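My Varken stovetop popcorn popper, after a whole winter of using it

So I finally gave in and bought the Varken popper, the one with the crank handle, after my old soup pot got so scorched on the bottom that even soaking it overnight did nothing. I make popcorn a lot. Probably too much! It's my dinner on nights when I can't face cooking, and I have opinions about it.

First, the basics. It comes in one box with the lid already attached and a little booklet of recipes (skip the curry one, trust me). You put in oil, you put in kernels, you turn the crank until it gets hard to turn, and you dump it out. My first batch took 13 minutes because I was scared of the heat and kept it way too low, and it came out chewy. Medium is what you want. Medium-high if your burner is feeble like mine.

The crank is the best part. The stirring wire goes right down to the bottom and sweeps the kernels around, so nothing sits still long enough to burn. I was getting a cup of old maids at the bottom of the soup pot and now it's maybe a spoonful.

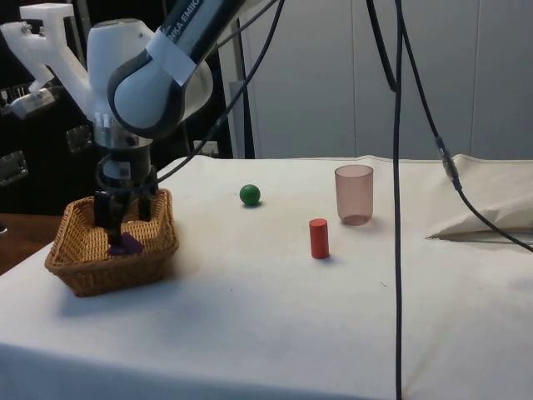 My sister's take is that the crank is a gimmick and that shaking a lidded pan does the same job for free. She's had hers stick twice when the pot was too full, and she ended up prying the lid off with popcorn going everywhere. Fair enough, it does jam if you get greedy. Stick to half a cup of kernels and it's fine. She also hates the gears on top, which collect grease, and I can't argue with that one either.

Cleaning, then. Varken says to wipe it out and never put it in the dishwasher, and I've mostly done as I was told. The inside is easy. The lid is a pain. There are two hinged flaps with a gap where they meet, and butter gets in there and goes sticky. I use an old toothbrush and some hot soapy water and mutter to myself. If you only use oil and add the butter afterward in a bowl, you'll have a much nicer time of it.
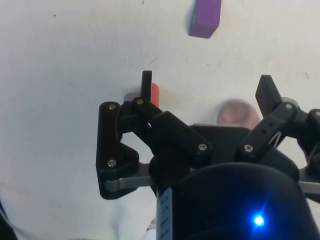 As for kernels, I've tried the Brallton yellow and the Awwad white. Brallton pops bigger and holds up under melted butter, and Awwad is smaller and more tender and doesn't get stuck in my teeth as much. For movie night I go with Brallton. For eating alone out of a mixing bowl at 12 at night, Awwad every time. Whichever you buy, keep it in a jar with a tight lid, as stale kernels will make any popper look bad.

The handle gets warm but not hot, though the knob on the crank worked itself loose in May and I had to tighten the screw. It's held since.

I nearly bought the Fodance electric one instead and I'm glad I didn't. A neighbor lent me hers for a weekend, and it was so loud I had to pause the TV, plus it throws kernels out of the chute half popped. It does use less oil, so if that matters to you, go that way.

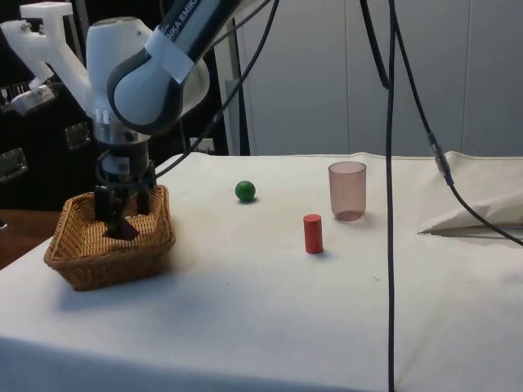 Storage is my other grumble. With the crank sticking out the side it won't nest with anything, so it lives on top of the fridge. If your kitchen is tiny, measure first.

Would I buy it again? Yes, and I'd get the stainless one this time, as the coating on mine has a scratch from the one night I used a metal spoon. Four stars, with one off for that lid.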